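Looking After Golf Gear Between Rounds

Most of this takes a few minutes at the kitchen sink or the garage bench.

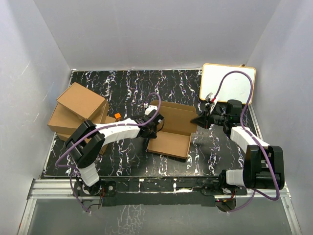 Open cardboard box with a hinged lid and a shallow tray.

Clubs
Fill a bucket with warm water and a squirt of dish soap, deep enough to cover the iron heads but not the ferrules. Leave them for ten minutes, then work the grooves with an old toothbrush. Dry each head with a towel before it goes back in the bag. Woods shouldn't be soaked – wipe them with a damp cloth.

Grips
Scrub with soapy water and a nail brush, rinse under a slow tap and stand the clubs grip end up overnight. If they still feel slick, go over them lightly with fine sandpaper. I regripped a full set of 13 last March and should have done it a year earlier.

Shoes
Knock the mud off outside. Pull the insoles, stuff the shoes with newspaper and keep them away from the heater. Change the paper after 2 hours if they were soaked through. Stuck spikes will usually turn after a drop of light oil and a wait.

Gloves
Never put a leather glove in the dryer. Flatten it on a towel, smooth out the fingers and let it dry in the shade. Marlina Goh keeps two going and swaps at the turn.

Bag
Empty every pocket at the end of the season. Old bananas, wet scorecards, the lot. Vacuum the bottom with the crevice tool and leave the zippers open for a day. A rubbed candle will free a stiff zipper.

Balls
Soak in warm water with a splash of white vinegar, rinse, and throw out any with cuts.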